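March, bindery bench, just after lunch

Paste batch for the Dalmont ledgers, second attempt. The first attempt is still in the sink, and I'd like to state for the record that it can stay there until it develops opinions.

Recipe this time: one part wheat starch to five of water by volume, soaked for 30 minutes before any heat. Last time I skipped the soak on the grounds that I was in a hurry, and then spent the time I saved pushing lumps through a sieve with the back of a spoon. The sieve won.

Heated slowly on the Hirent plate, stirring the whole way. It went from milk to nothing much to suddenly very much at just under 80 degrees C. The Hirent dial says otherwise, but the Hirent dial has been saying otherwise for years and I go by the glass thermometer. Kept stirring past the point where it turns translucent, let it cool with a film laid on the surface, then sieved twice. Came out glossy, slumps off the spoon in one piece. Smells like a school.

Thinned a third of it for the spine linings, left the rest thick for the corners. 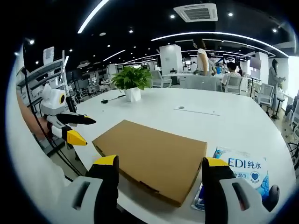 Can the thick paste go straight onto the Masten paper? Only after the paper has been damped and left to relax between blotters, otherwise it cockles at the edge and stays that way.

I know this because of ledger two, whose front pastedown now has the surface of a small lake in wind. It will have to be lifted. Wheat paste comes up again with moisture and patience, so I've got half of what's needed.

Notes on the Masten while I'm complaining about it:

- grain runs the long way on the old stock and the short way on the new stock, and both are in the same drawer
- tear test every sheet, even the ones with an arrow penciled on them (the arrows are mine, and two of them were wrong)
- the new stock drinks more; give it a second thin coat before it goes down

Sorted the drawer. Old stock left, new stock right, a strip of board between. I give it a week.

On to the linings. Cleaned the spine of ledger three with a poultice of yesterday's paste, which is all yesterday's paste was ever going to be good for. The old animal glue softened nicely at the head and tail and hardly at all in the middle, where someone in the past had gone over it with something brown and shiny. Shellac? Varnish? Gravy? It came off in flakes with a bone folder and bad language.

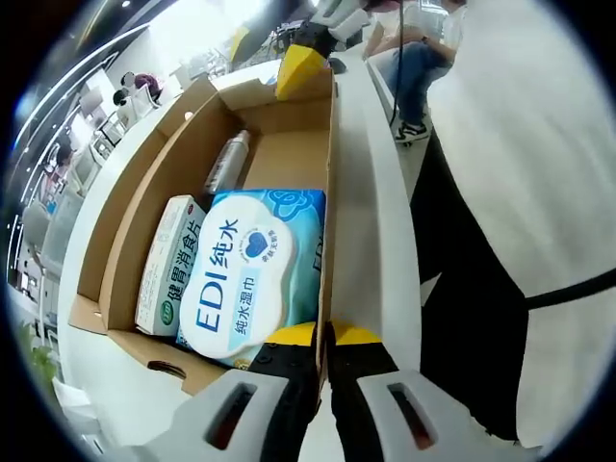 Under the flakes the sewing is sound, which I did not expect and don't quite trust. The thread at the third station is slack but whole. I've left it alone. First lining is thin Japanese tissue with the thin paste, tapped down with a stiff brush, second lining will be a heavier paper once that has dried out overnight. The joints still open flat. The boards are warped outward, both of them, as if the ledger had been trying to leave.

Pressing: ledger three went into the Obi between felts, screw down until it's snug and then a quarter turn back. The Obi is the small iron press with the chipped foot, and it creeps. Check the screw before going home. Check it again in the morning and act surprised.

Five minutes under pressure was enough for the corners last time, then blotters changed and back in under a plain weight. Didn't bother with anything longer. Long pressing with wet paste mostly gives you a beautifully flat thing glued to a felt.

Jar of thick paste is in the cold cupboard with a lid on it. No preservative, so it's good for five days, and after that it belongs to the first attempt.

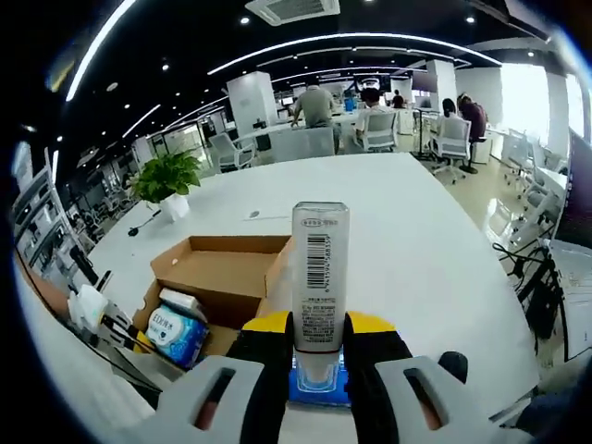 Margin note, in green ink: your ratio is fine for linings but too wet for those corners, the leather will darken. Cook a stiffer batch, and put a bit of methylcellulose in if you want more working time. Also the Obi doesn't creep, you're leaving the felts doubled on one side.

Checked the felts. Doubled on one side.

Still to do:

- stiffer batch for the corners, one to four, test on scrap leather first
- lift pastedown on ledger two
- second lining on three
- Dalmont want to know whether the ledgers can be "a bit more open" when shelved; answer them when in a better mood
- empty the sink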